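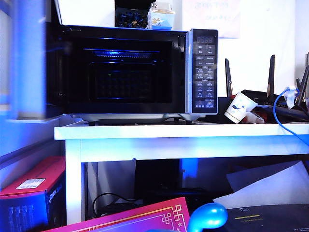
3. Booking rooms for a group (feis weekends, choir trips, school tours)

I look after the group side of Langat, our room-block planner, and I've used it for more dance weekends than I can remember, so I'll walk you through this the way I do it myself. You'll need your organiser login and a rough list of families. The names can wait!

1. Open Langat and choose New block. Give it a name your families will recognise. I once called one "Trip 2" and spent a whole evening answering emails asking what it was.

2. Pick your hotel. I'm using the Ciletti in these steps, but any hotel on the Nenel list works the same way.

3. Put in your arrival and departure dates. If some families want the night before (early ballet slots, long drives), tick Shoulder nights now. Adding them later means a fresh request to the hotel.

4. Enter the number of rooms you want held. The most you can hold in one block is 25. For a bigger group, make a second block and link the two under Settings, then Linked blocks.

Note: twins and doubles are counted separately. I nearly always ask for more twins than I think I need, as mums tend to pair up at the last minute.

5. Set the release date, when any unclaimed rooms go back to the hotel. For an August event I go for the end of June.

6. Press Send to hotel. The block shows as amber until they answer, then green.

Caution: please don't share the booking link while it's amber. Families can open it, but they'll see the public rate, and you will hear about it.

7. Once it's green, copy the link from the Share tab and send it round. Each family pays the hotel direct.

If you've got the Fostel add-on, you can also put a message on the booking page. It takes up to 400 characters, enough for the parking, the breakfast times and a plea about hairspray in the corridors.

Changing a block

Open the block, press Edit, change what you need and send it again. Rooms already claimed stay exactly as they are. You can drop the room count by 2 without the hotel having to agree; anything more goes back to amber.

Cancelling the lot is under More, then Close block. Claimed rooms aren't cancelled with it, so each family has to ring the hotel themselves.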